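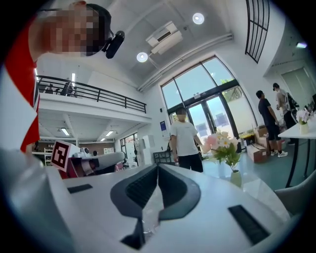 Prallimden hall to reopen in March

The large hall at Prallimden will open again in March, with chairs back on the balcony and the shelving under it free for groups to use.

Nest Skyrme, who takes the bookings, said the hall can be hired for two hours or more at a time, mornings included. It will hold up to 72 people, counting the balcony.

The ceiling lights and the air conditioning were serviced over the winter by Drorance at a cost of £441. A further £398 went on painting – mostly the high walls, which had to be done from a tower.

Groups that met there before the closure have first choice of times. Analyn Mangubat's sewing group has already asked for its old morning slot. Forms are at the front desk until 4pm.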